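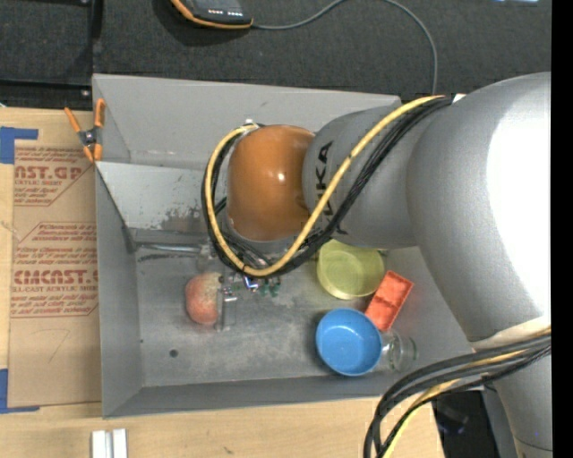 Which gripper should stay on the bin-picking arm while we decide between the two?

The plain two-finger one, for now. It is the easier of the pair to inspect and the easier to put right, and the checks below were written with it fitted.

Rerkdale cell, gripper comparison, pre-run inspection
Checked by: Armelle Pons
Second reader: Kuo-hua Lui
Month: January
Units under trial: Deler two-finger, Chevalier two-finger with sensing pads

Marks used: OK, OK with comment, HOLD. A HOLD means no powered movement until it is cleared and initialled.

1. Arm and mounting

1.1 Flange bolts tight, paint marks lined up -- OK
1.2 Joint covers seated, no cracks -- OK with comment. The orange cover is an old one. Timothée wants them changed. I don't see what that would buy us.
1.3 Payload figure in the controller matches the fitted gripper -- HOLD, then OK. It still had the Chevalier's 520 g in it. Corrected and saved. This is the second time, so whoever swaps the gripper now signs for the payload as well.
1.4 Emergency stop tested from both positions -- OK

2. Cables

2.1 Yellow and black runs secured along the arm -- OK with comment. The black bundle sags beside the yellow one. I would like it drawn in, though with enough slack left for the wrist to turn.
2.2 No rubbing at full wrist rotation -- OK, tested slowly, both directions
2.3 Connectors at the gripper fully home -- OK
2.4 Short wires at the gripper clear of the fingers -- OK with comment. Clear today. Potitico's fitting notes call this routing "maintenance free". I have asked what that is based on and had no reply.

3. Bin and table

3.1 Bin cannot shift under side load -- OK with comment. A spring clamp is on the left edge at the far corner. A spring clamp is fine for a light knock and I would not trust it for more. Please fit a proper stop before the faster runs.
3.2 Floor of bin free of burrs -- OK. Worn and scratched, nothing that catches a glove.
3.3 Worn patches on the sloping panel recorded -- OK. Raphaël thinks they will upset the camera. Possibly. He should show it with a run before we repaint anything.
3.4 Table clear within reach of the arm -- OK with comment. The acrylic sheet packaging to the left of the bin is flat, so I let it go. Anything that stands up has to move.

4. Test objects

4.1 Objects match the list for the run -- OK. Peach, bowls, divided tray, drinking glass.
4.2 Glass inspected for chips -- OK. I still think the glass should be left out until the force limit has been proved on something that doesn't shatter. Noted again for the record.
4.3 Soft item checked for old dents before the run -- OK. Without this we end up blaming one gripper for the other's bruises.
4.4 Starting positions varied between runs -- HOLD. The last set was laid out the same way every time. A gripper that learns one layout by heart tells us very little. Yuzuki to draw up a shuffled order.

5. Grippers

5.1 Finger faces clean and parallel -- OK (Deler), OK (Chevalier)
5.2 Force limit set to the same value on both -- OK with comment. Same number on the screen, but each maker works it out in its own way. Until we put both on the load cell I won't call it the same force.
5.3 Behaviour on power loss -- Deler holds, Chevalier lets go. Neither is wrong. It does mean the glass goes nowhere near the table edge with the Chevalier on.
5.4 Number of runs agreed -- OK with comment. 20 each. The draft report compared 26 on one with 8 on the other and gave a percentage for both. Please take that table out.

6. Signing off

6.1 Open HOLD items: 4.4
6.2 Cleared to run: slow speed only, Deler fitted
6.3 Claims of "gentler grip" to stay out of the write-up until 5.2 is settled

Comment from second reader: agree with all except 3.4. I would move the packaging too. It slides when you lean on it. -- K. Lui

Reply: fair enough, move it. -- A.P.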